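Skundberg pushing benchmark

From the Jodik robotics wiki. Last edited 26/05/2024. Article needs tidying, feel free.

The Skundberg pushing benchmark (also Skundberg table task, or just "Skundberg") is a test method in robot learning. A single arm with a rod instead of a gripper pushes plastic blocks over a flat board, following short written instructions such as "push the red star away from the green block". No grasping, no lifting. Used mainly for comparing policies trained by imitation, i.e. copied from human demonstrations. Named after the lab where the first board was set up. Not to be confused with the Skundberg peg test, which is older and has nothing to do with language.

Background

Pushing has a long history as a research problem. Easy to describe, hard to predict. A block slides, turns, catches on another block, and the friction under it is never quite the same in two places. Models of the contact exist but need values that are difficult to measure for every piece. Learned policies skip that step and work straight from the camera picture.

Earlier table tests at Skundberg used a two-finger gripper. Most failures there were grasp failures, which told you little about whether the policy had understood the instruction. Swapping the gripper for a rod took that out. It also made demonstrations quicker to collect, as the operator only has to steer in two directions.

Task

Blocks differ in colour and shape, so a piece can be named by either or both. Instructions fall into 4 families:

Block to block (push one piece until it touches another)
Block to place (a side, corner or the centre of the board)
Separate (pull apart a group, by pushing, obviously)
Nudge (a small move in a stated direction)

Each trial starts from whatever layout the last one left behind. This was a choice made early on to save resetting by hand, and it has stuck. It does mean that one bad trial can leave an awkward layout for the next, and two policies never see quite the same starting points. See Criticism.

Height of the tip is fixed in software. The policy outputs only a change in position across the board, several times a second, and a lower-level controller does the rest. Tip stays just clear of the wood the whole time.

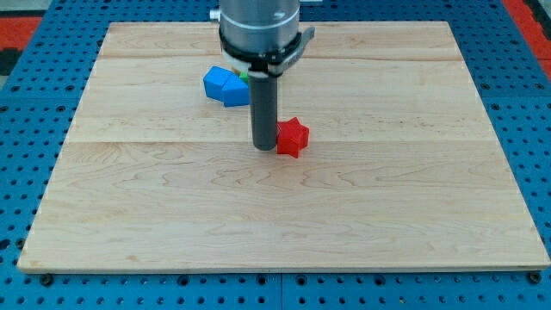
Why use a rod when a flat paddle would push straighter?
A paddle hides mistakes. With a single narrow contact the block turns unless it is pushed in line with its centre, so the policy has to keep correcting, and it's that correcting the benchmark is meant to measure.

Shape matters more than the early write-ups suggested. A cube with rounded edges is forgiving. A star isn't: the rod can settle between two points and push quite well from there, or catch one point and spin the whole piece. Operators learn to look for the notch. Policies trained on enough demonstrations pick up the same habit, though not reliably, and they tend to lose it when the star is up against somthing else.

Data

The standard training set, Gidance, holds 3560 demonstrations. Operators watched the board and steered the arm while pushing, and the instruction was written afterwards by a second person looking at the recording. Writing labels afterwards gives more varied wording than handing out a script. It also gives some odd ones ("shove blue over a bit"), which were kept.

A held-out portion of 647 demonstrations is used for tuning only and must not be trained on. Some early results did train on it by accident and have been withdrawn from the results table.

Recordings hold the camera stream, the position of the rod tip and the text. No force readings. Adding them has come up more than once, nothing done so far.

Method

The reference policy is a plain one. An image encoder and a text encoder, joined, followed by a small network that outputs the next few moves of the tip. Trained to copy the operator. No reward, no simulator. The Žukauskas variant adds a short memory of recent frames, so the policy can tell whether the block it's pushing has started to turn.

Scoring is by hand. A judge who doesn't know which policy is running reads the instruction, watches the trial and marks it done or not done. Time limit applies. Pieces pushed off the board end the trial and count as a fail, even when the instruction had been met before that.

Results

The published comparison covers 1020 trials, split evenly between the reference policy and the Žukauskas variant. The variant did better on block to block and on separate. On nudge there was no clear difference, probably as the trials are over too quickly for the memory to help. Block to place was mixed: good for sides, poor for corners, and both policies were inclined to stop short.

Common failures, in no real order:

Right colour, wrong shape, when two pieces share a colour and lie close together
Rod goes round the block to get behind it and knocks a neighbour on the way
Target partly hidden behind the arm from the camera's side, policy hesitates or drifts
Tip moves back and forth either side of a block without commiting

The third has been looked at most. A second camera was tried in November and helped, but results from that set-up are listed separately as they can't fairly be compared with the single-camera ones.

Criticism

Main complaint is the lack of resets, as above. Supporters say a policy in real use would not get a clean start either. Second complaint: done or not done throws away a lot, e.g. a block that ends a finger's width short scores the same as one never touched. A distance score has been proposed, but for separate it isn't clear what distance to measure.

There is also the question of how far any of it carries over. Flat board, rigid pieces, fixed height. Policies that do well here have not been shown to do well with soft or tall objects, and the benchmark's authors don't claim that they would.

Board surface is another one. Wood grain and seams between planks give slightly different friction along and across, so a copy of the set-up built elsewhere won't behave quite the same. The notes ask other labs to report what surface they used. Not all do.

See also

Skundberg peg test
Gidance (data set)
Imitation learning
Planar pushing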